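Fruit in open cubbies, good idea or not?

Asked by Shafiq Fakir

We have a white cubby unit on a wood floor and I love it! I want to keep apples in it.

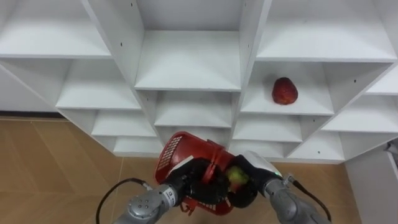

2 answers

Fistdale
Yes, do it! I've kept apples in mine for 6 years. Middle row is best, easy to reach and you see them every time you walk by. Put a folded dish towel under them and wipe the shelf when you swap it.

Walar
bananas too!! just not next to the apples, they go brown so fast

Was this helpful? 25 people said yes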